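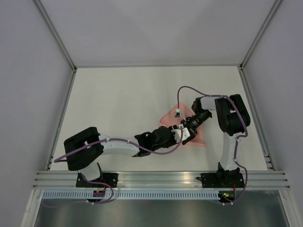 Most folding trouble starts with the surface. A bed is too soft and a couch arm is too narrow, so the cloth sags in the middle and the corners drift while you work on them. Use a table or counter with a smooth top and clear it before you bring the laundry over. A flat white tabletop with one pink cloth on it is a good setup, because the hem stands out a little darker than the rest and you can see at a glance which edge runs straight. If your table is dark, fold the light things there and do the navy towels on top of the dryer.

Finding the straight edge

Pick the cloth up by any hem and run it between your fingers until you hit a corner. Hold that corner and keep going along the same hem to the next one. Shake once, then lay the cloth down with that hem facing you. Pull the far corners out last. Trying to flatten a heap from the middle only moves the wrinkles around.

Some cloths are not square anymore. Cheap cotton shrinks more one way than the other, and after a year of hot washes the corners will not meet. Match the hem closest to you and let the far side be off. It ends up inside the fold.

Dish cloths and cleaning cloths

Fold in half, then in half again, then in thirds if the drawer is shallow. Ours is 3 inches deep and thirds stand up in it fine. Put the folded edge up so you can pull one out without dragging its neighbor along.

Keep cleaning cloths apart from dish cloths. Color is the easiest way to do it. Pick one color for the bathroom and do not let it into the kitchen. We marked the old ones with a stitch of black thread at one corner.

Microfiber

Wash it separately from cotton or it comes out covered in lint. No fabric softener, and low heat only. Fold it the same as the others. It slides on a slick counter, so hold the near edge down with your forearm while you bring the far edge over.

Napkins

Iron while slightly damp, wrong side first, then the right side. Press the hems before the middle. Let each napkin cool flat before it goes on the stack or the crease will set wherever it happened to land. For storage, fold in quarters only and change where the fold falls now and then. Linen kept on the same crease for years wears through along that line.

Fitted sheets are on a separate page.

Last updated June 14, 2018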